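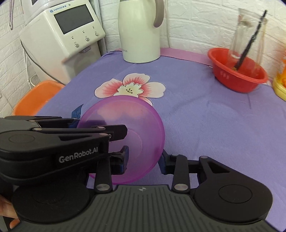 About Gultard

Gultard records people doing ordinary kitchen and household jobs so that robots can be trained to do them. Our operators work with hand-held grippers, picking up bowls, jars, bottles and whatever else the job calls for. Each recording goes to the customer with a written note of the task and the objects used.

How we work

Most of our recording is done on real tables, with the clutter left where it is. An operator gets a short task card, such as "pick up the bowl and set it upright," and repeats the task with small changes in position and grip. A plastic bowl can be held by the rim or across both sides, and we ask for both. Failed grasps are kept and labeled.

For jobs that need a full arm we use remote control. The operator sits at a desk in our Driremham workshop and drives the arm with a pair of handles. New operators complete 112 practice runs before their work is sent out.

Who we are

Delyth Pritchard and Luuk Van Rooij started the company in Drostircombe. Luuk still runs the workshop. Yesenia Paucar trains the operators and writes the task cards. Caradog Pugh checks recordings, and Dorin Nedelcu handles customer projects and scheduling.

Our task list now has 303 entries. The smallest order we take is 300 recordings of a single task. Customers may send their own objects, packed and labeled, to the Driremham address.

Page updated 29/12/2022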